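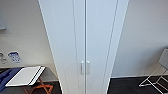

The Allonton cupboard inventory is a plain list of everything kept in the shared storage cupboard at the Allonton rooms, with a shelf, a quantity and a condition against each entry. It covers household and workroom goods only; papers are kept elsewhere and are listed elsewhere. Positions are given by door side and shelf. Left and right are always those of a person standing in front of the closed doors, so an entry marked L belongs behind the door to the left of the central seam and an entry marked R behind its twin. The two bar handles sit either side of that seam, and the door codes follow them. The dark-topped table to the left of the cupboard has no code, and anything put down on it counts as not stored.

5 min read

Home Files Rooms History Contact

# Allonton cupboard inventory

Maintained by Tímea Mészáros. Shelf plan by Mairéad Ó Conaill.

## What the list holds

There are 220 entries, one to a line, in a single file called cupboard.csv. An entry is a kind of thing, not an individual object: a box of pencils is one entry with a quantity, and so is a stack of tea towels. Where two things look alike but are used differently they have separate entries. Glass cloths and floor cloths are the usual case, and they must never be merged.

The interior has 5 shelves, numbered from the bottom. The floor of the cupboard is shelf 0 and is used for heavy items. A fixed divider runs behind the seam, so each shelf has an L and an R bay and nothing can straddle the two. Long items (the rolled mat, the spare curtain pole) stand upright on shelf 0 at the outer side of the R bay, where the shelf above has been cut back.

## Fields

entry — a short code, never reused after deletion.

name — everyday name, lower case, singular. "bin bag", "table cloth", "extension lead". Trade names go in the notes.

bay — L or R.

shelf — 0 to 5.

qty — whole number. Opened packets count as one packet. If a packet is nearly finished, say so in the notes and leave the number alone.

cond — good, worn, mend or out. "Mend" means usable after a repair somebody could do at a table in an evening. "Out" means it should leave the cupboard at the next check.

container — the box, tin or bag the thing lives in, or blank if it stands loose on the shelf.

checked — month of the last check, as a word.

notes — free text, 30 words at most. Longer histories go in the file called notes.txt under the entry code.

## How the entries were made

The first full list was taken in July. Everything came out one bay at a time, was sorted by kind, named, counted and put back before the next bay was opened. Tímea Mészáros counted and Mairéad Ó Conaill wrote. They swapped for the R bay and recounted shelf 2 on both sides as a test. The two counts disagreed on tea lights and on safety pins. Tea lights were corrected. Safety pins are now recorded as tins.

Names were settled afterwards. The older list, kept under the name Gulyás, used a mix of languages and several words for the same object, and it had no door side. Its codes survive in the file old_codes.csv for anyone who has labels from that time. Where an old label and the new list disagree, the new list is right and the label should be peeled off.

## Shelf plan

Shelf 0: cleaning liquids in the L bay, always upright in the tray. Long items and the tool bag in the R bay.

Shelf 1: bin bags, floor cloths, gloves, spare mop heads (L). Extension leads, bulbs, batteries (R).

Shelf 2: paper, card, pencils, tape (L). Scissors, glue, string, pins (R).

Shelf 3: tea towels, table cloths, aprons (L). Cups, the large teapot, the tin of cutlery (R).

Shelf 4: board games and packs of cards (L). Boxed vases and candle holders (R).

Shelf 5: seasonal decorations in both bays. Light boxes only. A step is needed for this shelf and is kept in the hall.

No shelf should carry more than 30 kg. Only shelf 0 has ever come near it, when the floor polish was bought in bulk, and being the floor it is exempt. The figure matters most for shelf 2, where paper builds up.

## Checks

A check compares the shelf with the list, bay by bay, and changes the list. It does not tidy. If something is found in the wrong place, the move is written down first and made afterwards, otherwise the history shows nothing and the same thing drifts back to the same wrong shelf.

Work from the bottom up. Open one door, finish that side, close it, then open the other. Boxes with lids are opened and counted, except those sealed with brown tape, which carry a quantity on the lid and are taken at their word until the tape is cut.

Entries marked "out" are removed from the cupboard and kept in the list for one more check with qty 0. After that the line goes and the code is retired.

## Known faults

The quantities for tape and string are poor. People take a roll away and bring back part of a different one.

Entries for the left side of shelf 4 record that a game is present, and say nothing of whether its pieces are. Two games have notes about missing dice.

"Worn" has been applied more strictly to linen than to anything else. A tea towel with a faint stain is worn; a pair of scissors with a loose rivet was passed as good. This will be put right when the linen is next gone through.

The container field is blank for some entries that do have a container. The biscuit tins were swapped about after the count and have not all been traced.

The interior sizes in shelves.csv were measured with a cloth tape and should not be used for ordering fitted boxes. The Samar stacking boxes were bought on the strength of them and fit only with the lids off.

## Files

cupboard.csv — the list.
shelves.csv — bay, shelf, width, depth, clear height.
old_codes.csv — Gulyás codes against present codes.
notes.txt — longer notes by entry code.
changes.txt — additions, moves and removals, newest first.

All files are plain text. Columns are separated by commas, and names containing a comma are in double quotes. The accents in people's names are kept; please save in the same encoding.

## Use and changes

The list may be copied and adapted for other cupboards. Paltero, the store room across the passage, uses the same fields with its own bay codes, and the two lists should be kept in separate files, as the entry codes overlap.

Send corrections as a line for changes.txt giving the entry code, the old value, the new value and the month. Corrections without a code are accepted for new items only. Proposals to rename something go to Tímea Mészáros, and anything to do with shelf positions or weights to Mairéad Ó Conaill.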